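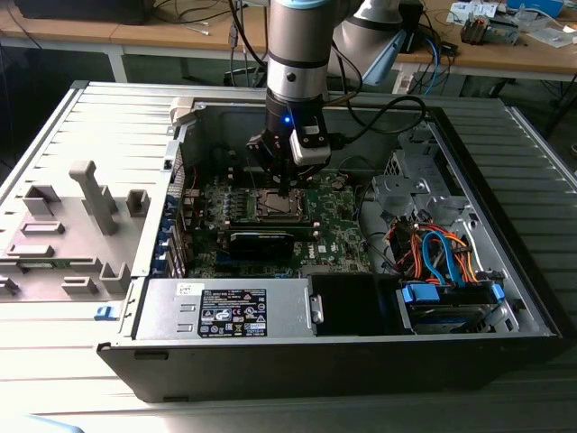 Should a shared workshop teach its arm to dismantle whole computers before it can reliably handle one part?

One part first. A whole-machine routine hides its failures, and a member who wants to improve it has no idea where to begin.

Feb 9, 2021
By Olga Montes

Our workshop at Tremholm has spent the winter arguing about scope. One group wants a complete teardown sequence: memory, card, drive, supply, board. The other, to which I belong, wants memory modules removed and nothing else until the figures are dull.

The case for the full sequence is easy to state. Old desktop towers are cheap, they open on one side, and most of what is in them comes out from above if the case is laid flat. A demonstration of the entire job would bring in members. I accept all of this.

My objection concerns error. A memory slot has latches which must be released before the module is lifted. A graphics card has its own retention, and usually a screw at the bracket. A drive may sit on rails and will have two cables attached. These are separate problems with separate tolerances. If a small offset is left in the camera calibration, the first step may survive it and the third will not, and the log will blame the third.

Cables are the worst of it. Rigid parts stay where the last measurement put them. A bundle of thin wires moves whenever anything near it moves, and the position stored a minute earlier is worthless. I would route or clip them by hand and say so in the write-up. Hureck, the planning script most of us use, has no model of a flexible object, and pretending otherwise wastes evenings.

We also disagree about force. Runora, the gripper controller, was set up in April with a single closing force for every part. That is too high for a module edge and too low for a seized connector. I would fix this before adding another step to any sequence.

My proposal is 100 consecutive removals of one type of module, from mixed boards, with every stop recorded. After that, the card. The sockets can wait until last, as bent contacts cannot be put right with a software update.

Comments

gt_lathe: Agree on force. Disagree on 100. If the boards are mixed you will learn most of it in the first dozen.

Pell: What about the latches? Are you opening them with the same fingers or by hand?

Olga Montes: By hand at present. A second tool is drawn but not cut.

m.arkwell: Full sequence, please. I can pull RAM myself.

Related
Bayram board: replacing the limit switch input
Camera mounts and cable strain
Hureck 8: changes to the path planner
Cutting aluminium plate on the small router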